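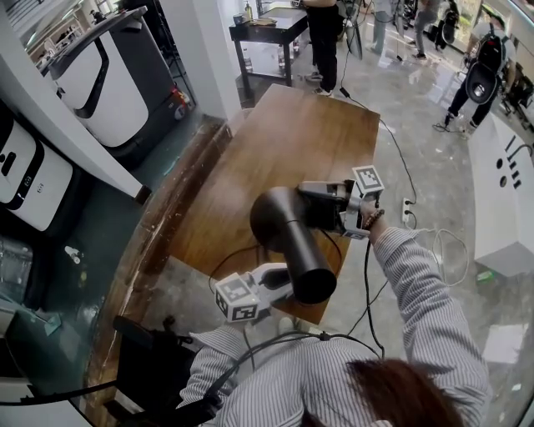

Slide 1: Title

Stealing Signs the Honest Way: What a Runner on Second Can See
Rireo Baseball Coaches Clinic, Feb 19, 2020

Wait for the doors to close. Say hi, thank the Dunora coaches for driving over in that weather.

Ask for hands: who has had a kid on second base this past season and told him to do nothing but get a lead? Put my own hand up too.

I love this topic. I've been boring my family with it for years, and this winter, suddenly, everybody wants to talk about signs! So let's use that. Tonight is about the legal part, the part a fourteen-year-old can learn with his own two eyes.

Slide 2: Where the line is

Keep this short. Eyes on the field, fine. Anything with a battery, no. Phones, watches, tablets in the dugout, a parent beyond the fence with a video camera, all no. Check your own league's rule book for relaying signs by voice or gesture, because youth leagues differ and some don't allow any relay at all. Ours in Semaan doesn't below the 12U level.

If somebody wants to argue about the big leagues, promise them the parking lot afterward. I mean it, I'll stay.

Slide 3: What the runner looks at

Go slow here. Most of the room will be writing.

First the catcher's feet and knees. A young catcher sets up early, and he sets up where the ball is going. Then the glove. Then the fingers, last of all, and only if the first two didn't tell you anything.

Story: the Skornus game in August. We had our slowest kid on second, a kid who was never going to steal third in his life, and he came in between innings and said, "He scoots out every time it's a curve." Every time! We hadn't taught him that. He was just bored out there and watching. That was the day I started writing this talk.

(Pause. Let them laugh about the slow kid. He knows I tell it.)

Slide 4: The chart

This is the only slide with numbers on it, so leave it up.

We charted 674 pitches with a runner on second. Pencil and paper, one assistant on the bench. The runner told us after the half inning what he thought he'd seen, and we matched it against the chart. By the end of the season our kids were calling the location right 72 percent of the time. Pitch type was a lot worse and I'd drop it for anybody under high school age.

Say clearly: one team, one season, my handwriting. I would love for someone here to run it again and prove me wrong.

Slide 5: The drill

Demo if there's room between the front row and the screen. Need a catcher, a runner, and a plate. No ball.

Catcher gives a sign and sets up. Runner takes his lead, looks, gets back to the bag, and only then calls in or out. Switch after ten. If he gets picked off, it doesn't count, whatever he saw. The lead comes first.

Takes 30 minutes with a full roster, less once they know it. Do it at the end of practice when legs are tired. They think it's a game, and it is one!

Slide 6: Now turn it around

Everything on slide 3 is something your own catcher is giving away. Best part of the whole talk, don't rush it.

Have him wait. Set up late, when the pitcher's leg comes up. Right knee closed with a runner on second. Change the indicator when the runner changes, and keep it simple enough that your pitcher doesn't cross him up. We tried a fancy system with outs plus score and took a fastball off the mask in the first inning. Back to second sign after 2 the next day.

Slide 7: Questions

Handouts are on the table by the coffee. Blank chart on the front, drill on the back. Copy it, change it, put your own team name on it.

Likely questions: what about first and third base coaches (yes, they can watch too, check the relay rule), softball (the lead is different, the catcher part all works), what if the other team accuses us (show them the chart, offer to teach them).

If it runs long, skip the softball answer and catch those coaches at the break.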